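Relabeling the parts drawers, second attempt

The first labeling scheme lasted 14 months. It failed for a simple reason: I had labeled drawers by what was in them on the day I made the labels. Contents changed and the labels did not. By March the drawer marked "M3 screws, short" held fuses, and I was finding things by memory, so the labels were doing no work at all.

The new scheme gives every drawer a fixed location code and keeps the contents in a separate list. The code is a cabinet letter followed by row and column. C42 is cabinet C, fourth row down, second from the left. It never changes, whatever ends up inside. The list is a plain text file, one line per item, and it currently runs to 1006 lines.

A line looks like this:

C42 ; washer, flat, M4, stainless ; bag of 500 ; reorder

The fields are location, item, pack size and status. I put the noun first in the item field, then narrow it down. "Washer, flat" sorts next to "washer, spring," and a search for either one shows me both. I tried it with the adjective first for a week and ended up with stainless washers and stainless hinges side by side.

Murray MacLeod, who read the last post, wrote to suggest a database with a barcode on each drawer. I looked at two options. Prisari handles locations well but wants a part number for every item, and most of my stock came out of dead appliances and has no part number. Wuleo has a better search but exports only to its own format. A text file opens on anything I own and I can fix a typo in it in a few seconds.

Labels are 12 mm tape, black on white, printed in capitals. Lowercase l and the digit 1 are too close in the default font of my printer. I also skip the letters I and O for cabinets. Clean the drawer front with alcohol and let it dry before applying the tape. The old labels that peeled were all on drawers I had wiped with household spray, which leaves a film.

Moving the contents over took longer than printing. I did one cabinet per evening and emptied each drawer completely before writing its line. Anything I could not identify in a minute went into a tray marked UNKNOWN. The tray gets sorted when it is full, and whatever still has no name after that goes out.

Large items are the weak point. Anything too big for a drawer needs an open bin, and an open bin collects whatever is in your hand when you walk past it. My rule for bins is one category each, with the category written in the list and never on the bin itself. Bin codes start with X so they sort to the end of the file.
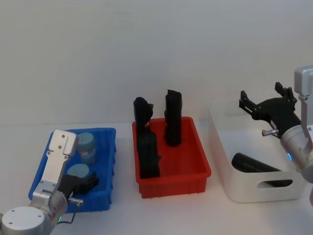 Cables are still outside the system. Coiled and tied they fit the X bins, but a line that says "cable, USB" tells me nothing about the two ends or the length. I am testing a fifth field for connectors, and if it holds up I will add it to the rest of the file.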